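Bimcombe Sizing List: README

A plain-text table of fishing apparel and what size it really is, kept by people who have bought the wrong waders.

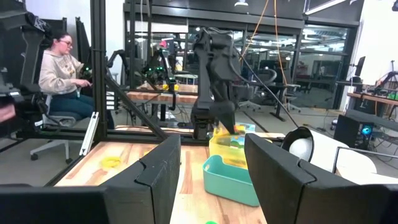 The trouble started with a rain jacket. Villads Thygesen ordered a large, received something a heron might have worn, sent it back for an extra large, and got a tent. Both tags said the same chest measurement. He began writing down what the tape measure said next to what the tag said, and the rest of us joined in out of spite. The list now has 830 garments in it, and very few of them agree with their own labels.

What's in it

One row per garment, per size. A medium and a large of the same shirt are two rows, and they should be, given how little they sometimes have to do with each other. Jackets, bibs, sun shirts, gaiters, gloves, caps, and waders are in. Boots are out. We tried boots in February and stopped speaking to each other for a bit.

The file is called garments.csv. Commas separate the fields, so please don't put commas in your notes. Nilton Henao will find them and he will write to you.

Columns

maker: the name on the label. We have a lot of Guvberg and a lot of Bendetti, because that's what the shop in town carries.

item: the name of the garment, copied exactly, including the silly ones.

tag_size: what it says it is. "One size" goes in as OS. So does "One size fits most," though we have our doubts about most.

chest, waist, sleeve, inseam, crown: inches, to the nearest quarter. Leave a column blank if the garment doesn't have that part. Do not put a zero. We had a pair of bibs with a zero inseam for over 3 months and somebody's nephew wrote a report about it.

washed: yes or no. Cotton caps in particular are a different animal after a trip through the dryer.

roy: see below.

notes: anything else. Stiff brim, short zipper, pockets on the wrong side, smells like a tire. Keep it short.

The Roy column

Roy is a dress form. Heike Ruppert got him from a tailor who was closing up, and he is a 42 regular with no head. Each jacket and shirt goes on Roy over a fleece, and whoever is measuring scores the fit from 1 to 5. A 1 means the zipper won't close. A 5 means you could row a boat in it, as far as anyone can judge from a man with no arms. It's an opinion, and you should treat it as one. Caps don't get a Roy score, for reasons that should be clear by now.

How to measure

Lay the thing flat on a hard surface. Smooth it without stretching it. Chest goes armpit to armpit, doubled. Sleeve starts at the center of the back collar, runs over the shoulder, and ends at the cuff. If it has raglan sleeves, do the same and try to stay calm.

For caps, put the tape around the inside of the sweatband with the strap at its loosest, then again at its tightest. Write the loose number in crown and the tight one in notes. Mesh backs give a little. Don't let them.

Measure twice. If the two numbers are more than half an inch apart, have some coffee and measure a third time.

Known problems

Mahsa Jalali measured 17 sun shirts with a sewing tape that had stretched. We've marked those rows "long tape" in the notes and haven't gotten around to doing them over. Subtract a bit, or skip them.

Women's sizes are thin on the ground. The makers deserve some blame for this and so do we.

Waders are measured at the stocking foot only. Chest height on waders depends so much on the suspenders that we gave up.

Bendetti changed its gloves at some point and kept the same item name. Old ones have a gray cuff and new ones have black. If you don't know which you have, look at your wrist.

Adding rows

Send the new rows as a text file, in the same column order, with your initials at the start of the notes. Darmawan Wijaya merges them in the evening, usually after 9, and answers questions at that hour in the tone you'd expect. Rows copied from a maker's size chart get thrown out. We can tell. Nobody's sleeves are that tidy.

Using the list

Take it, print it, tape it up next to the register. Shops are welcome to it. Please don't sell it, and if you change a number, change the name of the file too, so that we don't get your mail.

Returns are between you and the store.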